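Handgreifer: Backen rutschen an glatter Kunststoffbox ab, Kabel zieht am Handgelenk 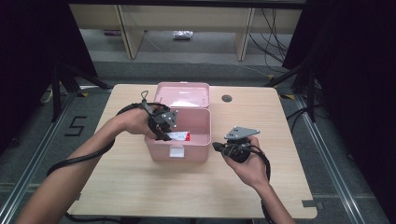
Hallo zusammen,

bauen in der Gemeinschaftswerkstatt Droltside gerade ein Paar Handgreifer, einer links, einer rechts, Projektname Urura. Backen schwarz, gedruckt, Trägerplatte grau aus Metall, das Ganze hält man in der Hand und greift damit Sachen. Aufgenommen wird mit, später soll ein Arm auf dem Tisch das nachmachen. Übungsobjekt zur Zeit die rosa Box mit Klappdeckel, Kleinkram rein, Kleinkram raus.

Zwei Probleme:

Erstens der Grip. Am Boxrand und an allem, was glatt ist, rutschen die Backen weg, sobald ich schräg von oben komme. Gerade von oben gehts. Hab schon Schrumpfschlauch drübergezogen, hält 4 Durchgänge, dann wandert er nach vorne.

Zweitens das Kabel. Ist ziemlich dick, läuft hinten raus und am Unterarm lang. Links stört es weniger, rechts liegt es überm Handgelenk und dreht mir den Greifer weg wenn ich nach innen will. Nach einer Viertelstunde tut der Daumen weh. Dünneres Kabel hätte ich da, weiß aber nicht ob das mit der Versorgung passt (5 V, Servo und Kamera über eine Leitung).

Software läuft, darum gehts nicht. Wer hat sowas schon mal gebaut? Danke schonmal, muss jetzt los, schau heute Abend wieder rein.

Urura_Bastler, 22. November 2021

servo_und_schraube

Schrumpfschlauch kannst vergessen, ist viel zu hart. Nimm Silikon. Entweder Streifen aus einer Backmatte schneiden und mit Silikonkleber drauf (Sekundenkleber hält auf Silikon nicht, hab ichs probiert, alles für die Tonne) oder gleich Fingerkuppen gießen. Form drucken, Shore A ungefähr 20, über Nacht stehen lassen. Backe vorher anrauhen und 2 Querlöcher durchbohren, dann fließt das Zeug durch und verkrallt sich. Bei mir seit letztem Dezember drauf, eine Kuppe getauscht, sonst nix.

Zum Rutschen schräg: das ist auch Geometrie. Wenn die Backen vorne nicht parallel schließen, hast du am Rand nur eine Linie als Auflage. Mal ein Blatt Papier einklemmen und ziehen. Geht es vorne leicht raus und hinten nicht, stimmt der Winkel nicht. Dann hilft Silikon nur halb.

Kabel: Zugentlastung! Nicht am Stecker hängen lassen. Klettband am Unterarm, kurz unterm Ellbogen, und zwischen da und Greifer eine lockere Schlaufe. Die muss so lang sein, daß du das Handgelenk ganz nach innen drehen kannst ohne dass was spannt. Kostet nix, vor allem anderen ausprobieren.

kabelsalat77

Würd das einfach mit Akku machen und Funk, dann hast das Kabel weg.

Flirkonent_Werkstatt

Akku bitte nicht ohne nachzudenken. Macht den Greifer schwerer, und wenn der Daumen jetzt schon weh tut... Außerdem Versatz bei den Aufnahmen, da sucht man sich dumm und dämlich. Wir sind wieder auf Kabel zurück.

Dünneres Kabel geht, aber Querschnitt nur bei den Signaladern sparen. Servo zieht beim Anlaufen kurz richtig Strom, bei dünner Leitung bricht die Spannung ein und die Kamera steigt aus. Sieht dann aus wie ein Softwarefehler. Also: Versorgung in Silikonlitze, die ist schön weich, Signal extra dünn daneben, beides in Geflechtschlauch. Dazu ein dicker Elko direkt am Servo, Polung beachten. Und vorher messen was bei blockierter Backe wirklich fließt, nicht ins Datenblatt schauen.

Abgang am Greifer würd ich auch drehen. Nicht gerade nach hinten raus sondern schräg nach außen, rechts und links gespiegelt. Dann läuft das Kabel am Handgelenk vorbei statt drüber. Ist ein neues Druckteil, dafür ist Ruhe.

Urura_Bastler

Klettband gerade getestet, rechts schon viel besser, merk ich sofort. Papiertest auch gemacht, vorne rutscht es raus, also doch der Winkel, grml. Backen werden neu gedruckt, danach Silikon. Elko bestell ich mit. Strom mess ich wenn das Messgerät wieder auftaucht, meld mich dann nochmal wegen dem Querschnitt.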